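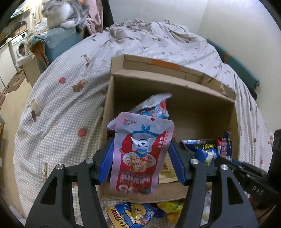

Relimby Stores and Dispatch Team – list archive

Subject: Re: Snack cartons, packing order
Date: 3 September 2024

On the stores list, Trevaskis depot wrote:
> We have 18 snack cartons to make up before the October run.
> Can someone confirm whether pouches go in upright or flat? The
> Ternine sheet says flat, the old Gralo sheet says upright. Also,
> are we still reusing boxes with torn flaps?

Upright for anything with a wide sealed border, such as the pink and red puppy pouch. Laid flat, the borders overlap and the next layer slides. The Ternine sheet was written for a shallow tray and doesn't apply to a deep box. I'll mark it withdrawn.

Order of packing:

Crinkled bags first, against the walls. They take up the slack and can be bent a little.
Small packets next, on the floor of the box, printed side up where there is print.
Pouches last, in the middle. Which way up the lettering runs does not matter.

Don't fill one end completely while the other is bare. Put a packet at each side early on, then work inwards. Shiny packets slip against each other, so put a matt one between them.

On boxes: creased or torn corners on a flap are acceptable, and so is old tape across it, provided the new strip goes over the board and not over the old tape. A rough cut edge is acceptable if the corrugation hasn't opened up along the wall. Fold the far flap outwards while packing. Reject anything with a split base.

Weight limit stays at 3,000 g gross, box included. The heaviest carton last time was 1,822 g, so you will run out of room first.

If you are packing on a bed or other soft surface, press the base flat from inside before taping. Four of last year's cartons went out with a bowed base and had to be redone.

Labels are in the second drawer, 12 to a sheet.

Stores desk, Relimby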